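Print this page | E-mail this article

4. Shot Lists, Call Sheets and the Cost of Late Changes

4.1 Background to this section

Section 3 dealt with the client side, meaning who signs off and when. This one is about paper. Shot lists mostly, call sheets a bit. On small commercial jobs these two documents do most of the planning work, and they get written fast, often the night before, often by the same person who will be holding the camera in the morning. Earlier work on production planning tends to look at features and episodic TV, where there is an assistant director and a whole office behind the schedule. Very little on the two- or three-day product job. That gap is the reason for the study.

We asked one question. When a shot list changes after it has been sent out, where does the time go? Not the total overrun, which depends on weather, talent, traffic and everything else. Just the part that can be traced to the change itself.

4.2 Material

The material is 30 shoots, all short product spots for web and in-store screens, all made by one of two production houses, Skunduter and Smadi. Both are small. Both gave us the shot list as first sent, every later version, the call sheet, and the log kept on set. Skunduter keeps its logs by hand and scans them. Smadi types them into Nostix, a scheduling tool, which stamps each entry with a time. This matters for what follows. Handwritten entries are rounded, usually to the nearest five minutes, sometimes worse. Nostix entries are not rounded but they are made late, in batches, when somebody has a free hand. Neither is clean. We treated them as comparable for order of events and not for short durations.

Four shoots were dropped. Two had no first version of the shot list, only the last one. One was canceled at lunch. One turned out to be a reshoot of an earlier job and the list was simply copied over. That leaves 26.

Job types were mixed: kitchen goods, sportswear, bedding, one line of luggage. No food, no cars. Food jobs run on a different clock (a stylist decides when things are ready) and would need there own study.

4.3 Coding the changes

Each change to a list was put into one of four groups.

Additions. A new shot, not on the first list.
Cuts. A shot removed.
Swaps. Same slot, different shot. The client wants the product folded and not hung, say, or a close angle in place of a wide one.
Moves. Same shot, different place in the day.

A swap that also moved was coded as a move. This was a judgment call and we went back and forth on it. Coding it the other way makes swaps look slower and moves look cheaper, but doesn't change the order of the groups. Two coders, working apart, then a talk-through of the disagreements. Most disagreements were over swaps. One coder read "same slot" strictly, the other didn't. Settled on strict.

Changes made before the call sheet went out were not counted as late. Changes made after it were. Some call sheets went out at 6 p.m., others close to midnight, so "late" covers a wide range. See limits, below.

4.4 What the logs show

Moves cost the most. This surprised both houses, who had each told us beforehand that additions were the problem. An addition is one more setup and everybody can see it coming. A move pulls other shots with it. If the tabletop close-ups go from afternoon to morning, the lights for the wide shots have to come down and go back up later, and the list rarely says so. The log does. Typical entry, Smadi, a bedding job: "relight, again, same as 9 am."

Cuts saved less time than planned. In several logs the slot left by a cut shot was filled at once by pickups or by a client request that had been waiting. The time was used, not saved. We don't call this waste, some of those pickups made the final edit.

Swaps were cheap when the product and surface stayed put, and expensive when either changed. The first lists usually named the product and the angle. They often left out the surface. On soft-goods jobs that was a real hole, as the surface sets the exposure and, with a strong color on a neutral ground, often the whole grade. A line reading "shorts, folded, close" can be shot a dozen ways. Where the surface was named in the list, crews did not stop to ask. Where it wasn't, they stopped.
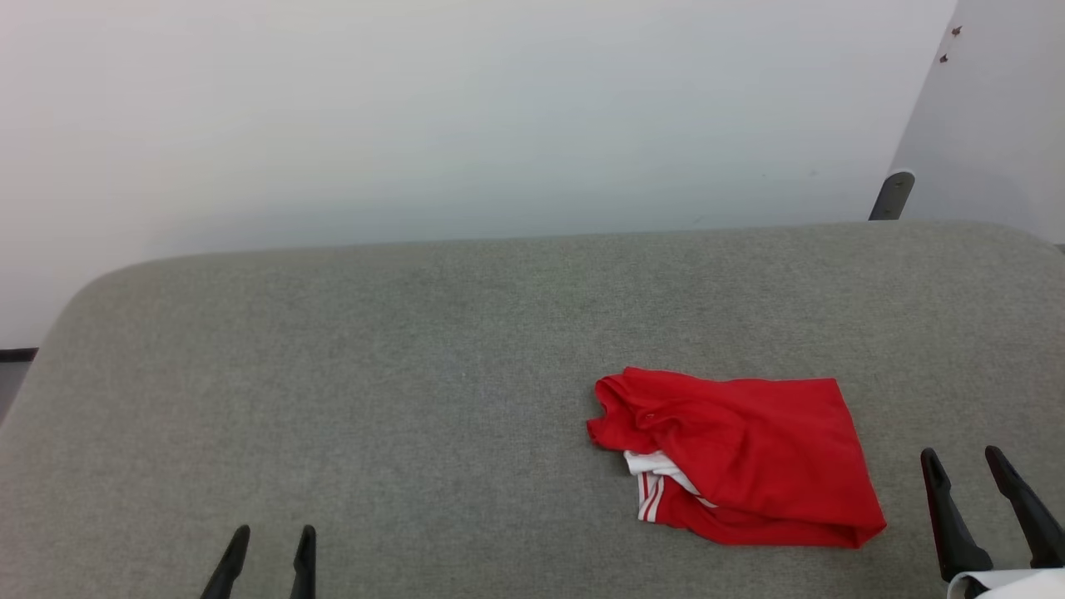
Figure 4. Red garment on a gray fabric surface.

Additions fell in the middle. Their cost depended almost wholly on when in the day they came. Before lunch, absorbed. After 4 p.m., not absorbed, and in most cases something else was dropped without being marked as a cut. We found these silent cuts only by comparing the list with the log line by line. They are probably undercounted.

4.5 The Plekberg template

Midway through the collection period Skunduter switched to a different shot list template, known in-house as Plekberg, which adds two columns: surface, and "depends on." The second one asks the writer to name any shot that must come before or after this one. We had not planned for this and could not control it. Still, it gives a rough before-and-after. Lists on the new template had fewer stops for questions in the log. Relights after moves went down as well, though the jobs were also simpler that season, so caution.

The crew did not love the extra columns. Around 16 minutes more to write a list, by the producers' own guess. One list we saw had "n/a" in every dependency box, all the way down, on a job with an obvious lighting change in the middle. A column is only as good as the person filling it in at eleven at night.

4.6 Limits

Two houses, one region, small sample. Logs kept by people with other things to do. The late window is too wide, as noted; a change at 7 p.m. is not the same animal as a change at 7 a.m. on the day, and we should of split it. Not enough cases in each half to do so. No interviews with clients, so we know what changed and not always why. We also can't say how far any of this holds for larger sets, with 100 people on the call sheet and a department whose job is to catch exactly these things.

The next section takes up call sheets seperately, starting with how meal breaks are written down.

Print this page | E-mail this article

We use cookies to remember your reading preferences. By continuing to use this site you accept our cookie notice. Accept | Settings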